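Counter talk, Gretutow library, Jul 29, 2023 - my notes, keep to time

Open w/ the question: how much of your counter can you actualy use? Wait for hands. Don't fill the silence.

Then the Pakwood survey - 700 kitchens, most common gripe = no room to chop. Say it slow.

Point 1. Board stays out. Flat, in the middle, nothing on it. Everything else goes to the wall or the end.

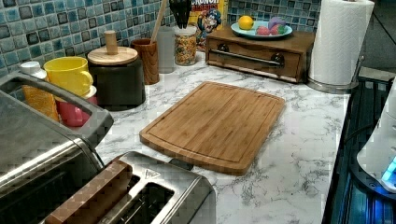

Point 2. Back row. Tall stuff against the tile - utensils, canister, cereal if you must. Mugs stacked. Toasters are the hard one, they eat depth. Ask who uses theirs daily. If not daily, cupboard.

Skip the Jostlow story if running late. (Short version: 2 toasters, one outlet, big argument.)

Point 3. Clear space NEXT to the board. People forget this. Chopped onions have to go somewhere. Leave a plate's width, more if you can. 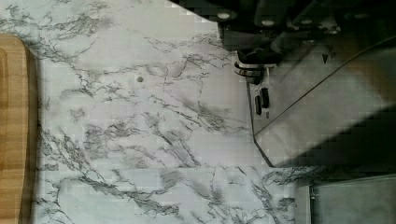 Board at left, bare marble-pattern counter beside it.

Juice groove - mention, someone always asks. Groove side up for meat and tomatos, wipe right after.

Handouts: 100 printed, by the door. Salameh class starts in January, sign-up sheet same table.

Questions. Then stack the chairs.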